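Clandby Sailing Club has replaced the standing rigging on its training yacht, Wondeter, after an inspection found worn shrouds on the port side. 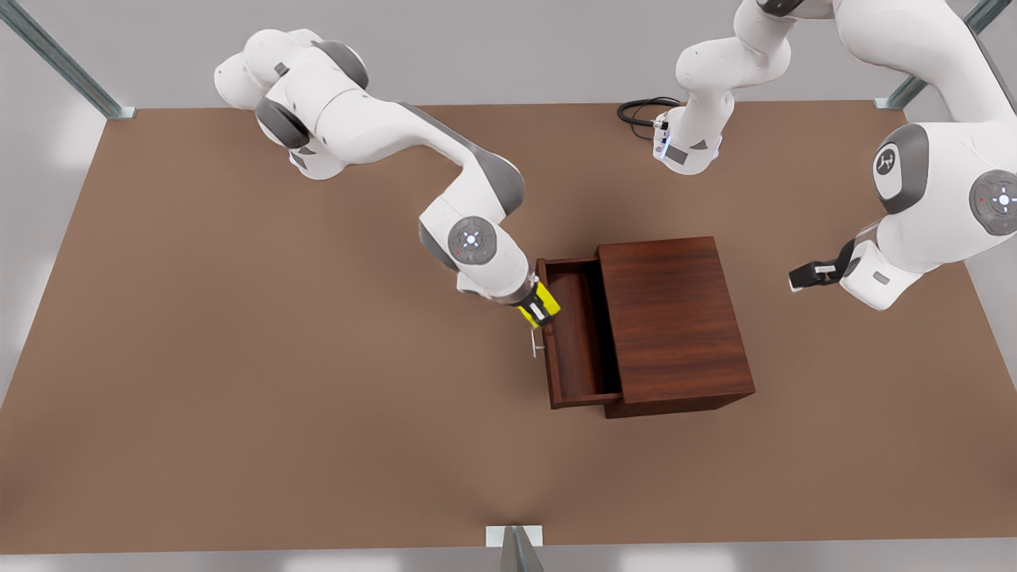 The work was done by riggers Jevlow at their yard in Ban and cost £1,654. The club used 122 metres of new wire, including a spare forestay.

Members can book the yacht again from 11/04/2025. Skippers must sign the new rig checklist before leaving the mooring. 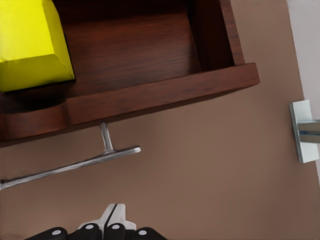
Tension should be checked after the first two sails, as new wire stretches a little. Gauges are kept in the chart table.

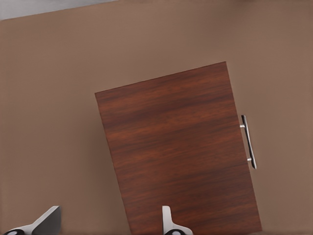 **Clandby Sailing Club – Boats and Moorings Team**

The old mainsail stays in use until December, when it goes for restitching.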